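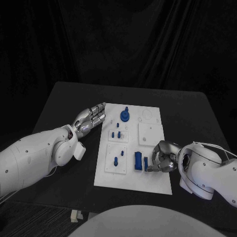
Why I no longer throw away the instructions

When I moved to Ultthorpe I had two suitcases and a rented flat with no furniture in it. In the first month I put together a bed, a table, a chest of drawers and a shelf for shoes. I am a translator by profession, mostly of contracts, and so I read the small booklets that came in the boxes with more attention than they usually receive. I want to defend these booklets here. I also want to complain about what has happened to them.

The booklet for the bed had no words. I understand the reason very well, and it is a reason that takes work away from people like me. If you sell one bed in many countries, you must pay for many translations, and the booklet becomes thick. A drawing of a man with a screwdriver costs the same in every country. The man is smiling on the first page, and on the second page he is unhappy and has a line through him, and we must guess what he did wrong. I looked at him for a long time. I think he was working alone, but perhaps he was working on a hard floor.

My opinion is that words should come back. I do not ask for many words. One sentence at each difficult place would be enough. "Do not tighten these screws until step nine" is a sentence which a drawing cannot make. A drawing is good at showing where a thing goes. It is weak at saying when, and it is very weak at saying until, unless and only if. My whole profession lives in these small words, so of course I would say this, but I was also the person on the floor with the drawer that did not close.

My father kept every booklet in the house in a biscuit tin. He had the one for the sewing machine, printed before I was born, in the language of the country that made it and in ours. The translation was not beautiful. It used a very polite form, as if the sewing machine was a guest of the family. But it explained why the thread must pass behind the small hook and what you will hear if it does not, and with this booklet he could repair the machine when he was already old and his memory was not good. I do not believe anybody will repair anything with my smiling man.

People tell me that now there are videos. This is true, and I have used them. When the tap in my kitchen began to drip I watched a video in which a stranger changed the same kind of tap in four minutes. His hands were always in front of the part I needed to see. I stopped it and went back, I stopped it and went back, with water on my fingers and on the telephone. Paper does not mind water so much, and it stays open at the page where you left it. Also a video cannot be searched with the eye. To find one small thing you must sit through the greeting, the weather and the request to subscribe.

There is another argument, and it is more serious. Not everybody can read, and not everybody reads the language of the place where they live. A friend who teaches evening classes in Ultthorpe said to me that drawings are more fair. I thought about it for several weeks. She is right that a page of bad small print helps nobody who cannot read it. But I have been the foreigner with the dictionary, and I can say that a short, plain sentence was never my enemy. "Turn to the left" was one of the first things I could understand here. The enemy was the long sentence, written by someone who was afraid of a lawyer. Let us keep the drawings and put the short sentences beside them. Those who cannot use the sentence will lose nothing.

I once translated such a text myself, for a garden bench sold in Skormont. The original had roughly 2000 words, and half of them were warnings. I was told not to sit on the bench before it was finished, not to set fire to it and not to use it as a ladder. The order of the bolts was given in one line, and the line was wrong. I wrote to the company about this line and received a polite answer that the text was already approved. So I translated the mistake faithfully. It is still the piece of work I am least proud of -- I think sometimes of families in Skormont with the back of the bench in their hands.

What I would like is simple and not expensive. Before a booklet is printed, let one person who has never seen the product build it from the pages alone, while the author sits in the same room and is not allowed to speak. Wherever the builder stops, a sentence is missing. I did this with a colleague for my own instructions on how to use our office heating, which I had believed to be very clear. She stopped at the second line. I had written "the switch" and there were three.

The heating text is now longer by 20 words and it hangs next to the boiler. I have also bought a tin.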